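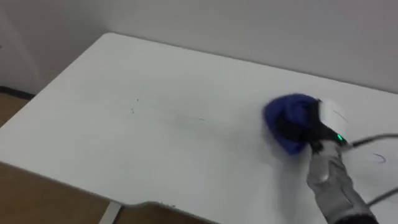

Flutside Centre for Adult Learning
Rooms and Furniture: Gallery

The White Tables, Pudeswood Building

The gallery pages record the rooms of the Centre and the things in them, floor by floor. The present page concerns the white worktables of the Pudeswood building and their surface cleaning. It is intended for room users, for tutors who book by the term, and for colleagues at other sites who have asked how the tables have held up in daily use.

There are 214 tables of this pattern in the building. They were bought over two financial years under the Tramado furniture agreement, and replaced a mixture of folding tables and former school desks. All are rectangular with rounded corners and a plain white top. They serve drawing, bookkeeping, languages, model-making and the Saturday repair sessions, and no table is reserved for any one subject.

Blue cloth on the white tabletop
A royal blue cloth, bunched and pressed flat to the surface. A thin trail of dark specks and smudges lies across the table beside it, and a short curved blue mark can be seen towards the right-hand edge.

Cloths in the Pudeswood building are colour coded. Blue is for tables, desks and shelves. Red is kept to the washrooms and green to the kitchen and servery. Cloths are issued from the ground floor store each morning and go into the laundry bag at the end of the day, whether or not they have been used. Paper towel should be kept for spills.

Loose matter is best taken off before any liquid is applied. Eraser crumbs, pencil shavings and graphite dust are the usual residue after a drawing class, and they smear readily under a damp cloth. Users are asked to lift or sweep loose matter into the bin first, then wipe in one direction along the length of the table, turning the cloth to a clean fold when it begins to mark.

Ink and marker lines should be left to the building team. The cleaner supplied for whiteboards is not to be used on the tables.
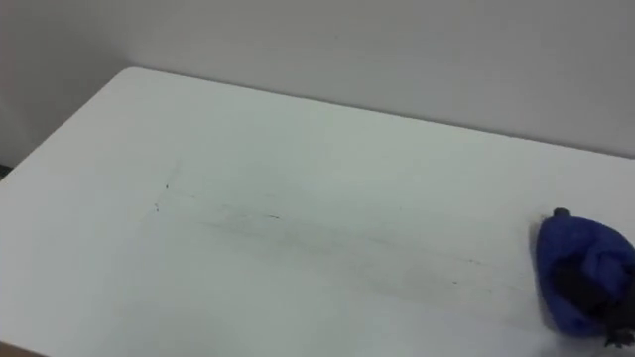

Text by Weronika Czerwiński, Rooms and Furniture
Page prepared by Kosmas Spanos
Published July 15, 2020

Tabletop and rear wall
The white top seen at an angle, with its long back edge running against a plain pale wall. Faint grey smudges and streaks extend across the middle of the surface.

Light marking of this kind can be difficult to judge from a standing position. It may be dried residue, scuffing, or pencil or marker that has been spread thinly, and the appropriate treatment differs in each case. Room users are not expected to make the distinction. If a table has been wiped once with a damp blue cloth and grey marking remains, a slip should be left in the tray by the door, giving the room and the position of the table. The table may continue in use in the meantime.

Placing against the wall
Where a table is set with its long side to the wall, it should stay there for the term. Moving tables singly has been the main cause of chipped edges, and it also puts rooms out of step with the plans held at reception. Tutors who need a different arrangement should say so when booking. The team will set the room beforehand and return it afterwards. Tables are to be lifted by two people and not pushed.

The walls of the teaching rooms are painted in one pale shade throughout. Work may be displayed on the boards provided in the corridors. Adhesive tape and putty are not permitted on the walls or on the tables.

The surface
A number of enquiries have concerned the choice of white. The furniture group considered a grey top and a wood-effect top before the order was placed. White was preferred by the drawing and textiles tutors, who wished for a neutral ground beneath their materials, and by several learners with low vision, who found dark objects easier to locate on it. The group accepted that marks would show more plainly. The January review heard from 70 room users on this point and recommended no change. It did recommend that cutting mats be available in every room, and these have now been supplied.

Tops are inspected each term. Scoring, swelling at the edge and permanent staining are recorded separately, and a top is replaced only where the damage affects writing or drawing. At the last inspection the team noted more marking in Room 521 than elsewhere, which is consistent with the number of hours that room is booked.

Reminders for room users
Cutting must be done on a mat.
Hot glue guns are to be used on the boards kept in the Beltrán Workshop, and are not to be taken to other rooms.
Drinks are permitted with a lid.
Blue cloths should be hung over the rail when they are not in use.
Loose sheets should be placed beneath markers, paint pens and rubber stamps.
Tables should be cleared and wiped before the next class is admitted. Ten minutes are allowed between bookings for the purpose.

Cleaning between bookings
Under the current arrangements, tables are wiped by the building team before opening and at midday, in addition to the wipe carried out by each class. The product in use is the Centre's standard surface cleaner, diluted by the team at the store. Users should not bring products from home. Anyone with a skin condition or a sensitivity to cleaning agents may ask reception for gloves, or may ask that the team clean the table on their behalf.

The Centre has 1,135 enrolled learners across its sites, the majority of whom attend Pudeswood at some point in the year. The co-operation of tutors in leaving surfaces clear has been noted with thanks by the building team.

Further pages
Pages on the chairs, the storage units on the upper floors and the Beltrán Workshop are in preparation. Room plans may be consulted at reception during opening hours. Corrections to this page should be addressed to Kosmas Spanos at the Rooms and Furniture office, Pudeswood building, ground floor.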